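Library Service Notes: Summer Hours and Changes to Loans

The Stanemside Library Service will move to its summer timetable on Saturday, 27th July. The Dendby branch will open at 9 a.m. and close at 3 p.m. on weekdays, with Saturday hours unchanged. The Grinano Road branch will keep its present hours, although its upper reading room will be closed for repainting during the first week.

Readers may borrow up to 20 items at a time for the length of the summer timetable. The usual limit of three renewals still applies. Items reserved by another reader cannot be renewed, and notices will be sent by e-mail or by post, according to the preference on the reader's account.

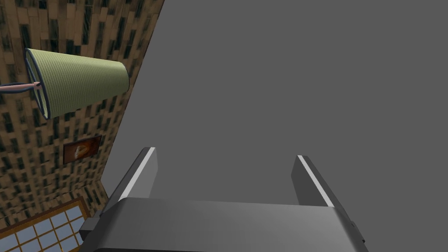
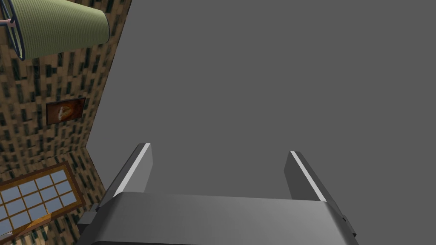
Computer-rendered views, each with the two gripper fingers apart.

The Kongkaew Collection of maps and local papers has been moved to the ground floor at Dendby. More than 30 boxes have been relabeled, and the printed guide has been revised to match. Requests to consult the collection should be made two working days in advance — forms are held at both branches.

Books may be returned at either branch, whichever one they were borrowed from. The outside return box at Dendby will remain in use overnight. Large-print books and audio discs should be handed in at the desk.

Applications for study desks close at noon on the last Friday of each month. Late forms will be held over to the following month.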